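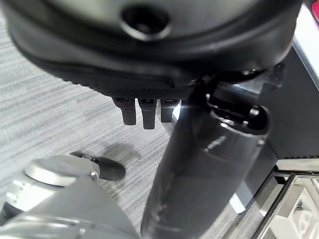 4.2 Choice of adhesive in handmade wedding stationery

The first part of the study dealt with paper. This section turns to what people used to hold the paper together. We collected 3752 posts from the Flultia message board that mentioned invitations, menus, programs or table numbers made at home for a wedding. After removing repeats, shop notices and posts with no mention of glue or tape, 1767 were left. Each was read by two coders, who noted the adhesive named, the paper weight if given, and any fault the poster reported. Where the coders disagreed, the post was read again by both together.

Double-sided tape was the most common choice for layered invitations. Glue sticks came next, then liquid craft glue, then hot glue. Foam squares were common on table numbers but rare on anything that had to go in the mail. A good number of posters used two adhesives on one piece, most often tape for the card layers and liquid glue for ribbon or twine. Such posts were counted under both headings, so the totals in Figure 2 add up to more than the number of posts.

The faults reported were not spread evenly. Liquid glue was linked with warped card, mostly on lighter stock. Glue sticks were linked with lifting corners, and the complaint usually came several weeks after the piece was made. Tape drew few complaints about hold and many about placement - once down, a crooked layer could not be moved without tearing. Vellum was a case of its own. Nearly every adhesive showed through it, and many posters gave up on glue and went over to brads, a stitched edge or a belly band.

To check the board posts against a second source, we sent a short form to members of craft groups in Brerkville and Fureck. We received 251 usable replies. The form asked how many invitations the person had made, what they had used, and whether they would use it again. It also left a space for comments, and about half of the replies used it.
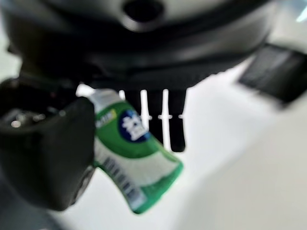 Ruxandra Bălan, replying to the Fureck form, wrote that the question about using the same adhesive again was badly put. "I would use the same tape, but I would not use it on the same card," she wrote. "Pearl card has a coating and nothing dry sticks to it for long. If you only ask me about the tape, you will think the tape is to blame." She had lost a full batch of pocket folds this way and remade them with plain card.

Her point was raised in several other replies, and we went back to the board posts with it in mind. Of the posts that reported lifting corners, many named a coated or metallic card, though the form had no field for this and the figure for the survey cannot be worked out. We treat finish as a separate factor from weight in the rest of the paper.

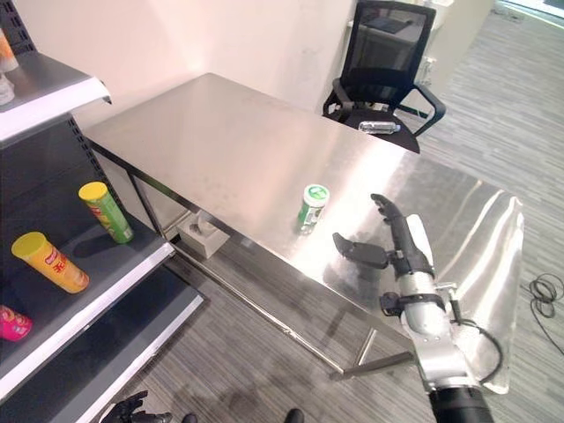

The size of the order also mattered. People making a small set tended to use whatever was in the house. Those making larger sets were more likely to buy a tape runner with refills, and their comments were mostly about cost and sore hands. One respondent in Brerkville had cut and taped 800 separate layers for a single wedding in August and listed every refill she bought. She put the refills at more than the price of the card. Very few others kept records of this kind, so we make no estimate of cost per invitation.

Test pieces were made less often than we had expected. Most respondents had made one sample to look at the colors, and few had left it for any length of time before starting on the rest. Those who mailed a sample to themselves tended to change something afterward, usually the ribbon or the thickness of the layers.
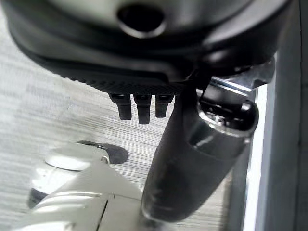 Two limits should be kept in mind. Board posts lean toward trouble, as people with a flat, well-stuck invitation have little reason to write in. The survey lean is the other way - craft group members are practiced, and several had been making cards for years before the wedding in question. We also did not separate brands. The Vik method for rating bond strength on paper was considered, but it calls for fresh samples under set conditions, and the pieces our respondents kept had been stored in drawers, albums and boxes for different lengths of time. Section 4.3 covers ribbon, wax seals and other additions, using the same posts and the same coding sheet.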